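Quick update on the Masovon perception work, now that November's loader rewrite is behind us. The pose tracker gets through all 3,740 clips without crashing, and I'm pretty happy about that! Bedroom clips are still my main test set.

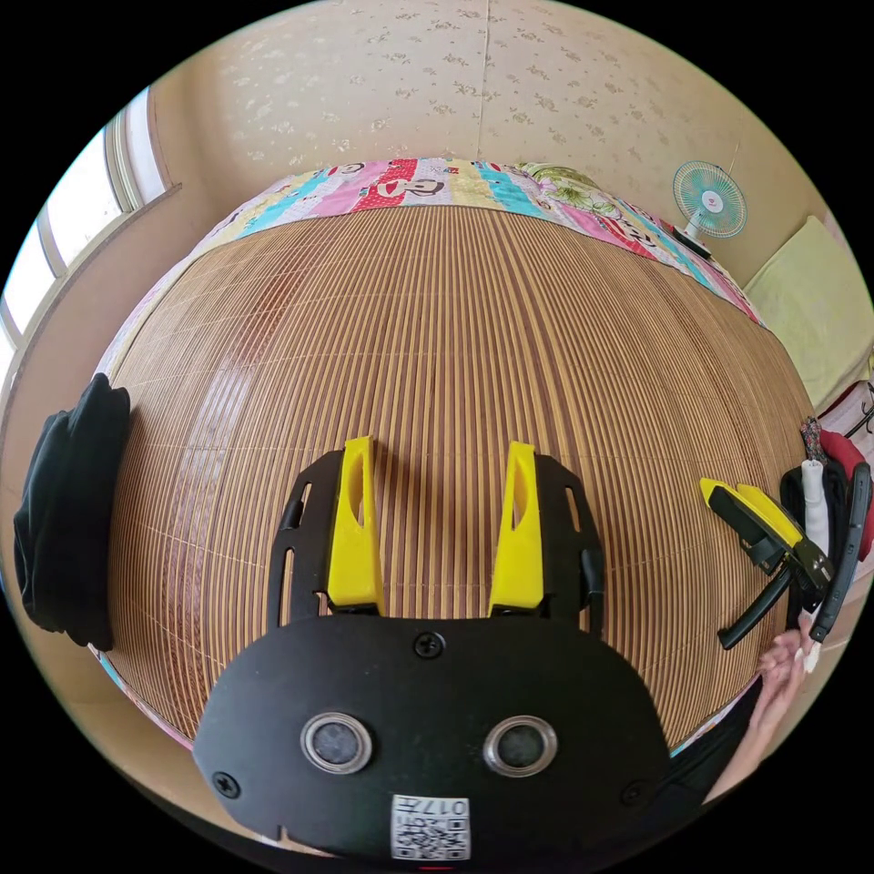
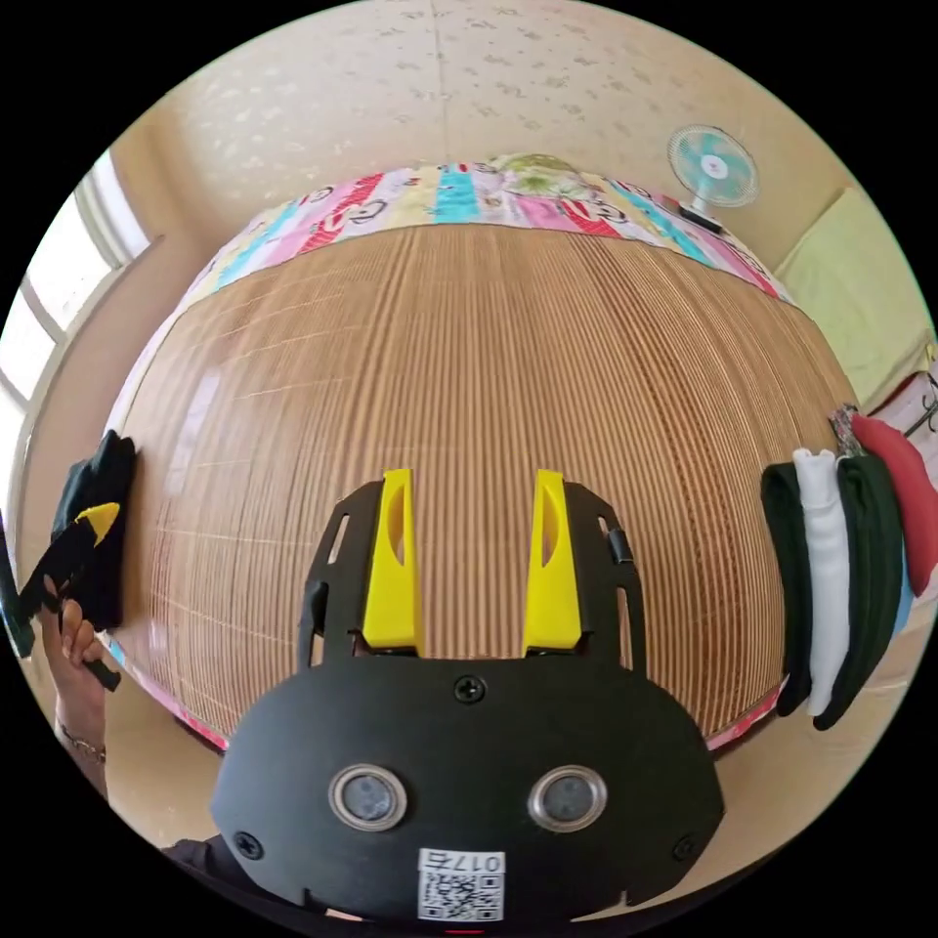 Drift is down on 100 of the clips I checked by hand -- 20 still lose tracking when the wrist turns fast. I'd like 6 more weeks on that before we start on the planner.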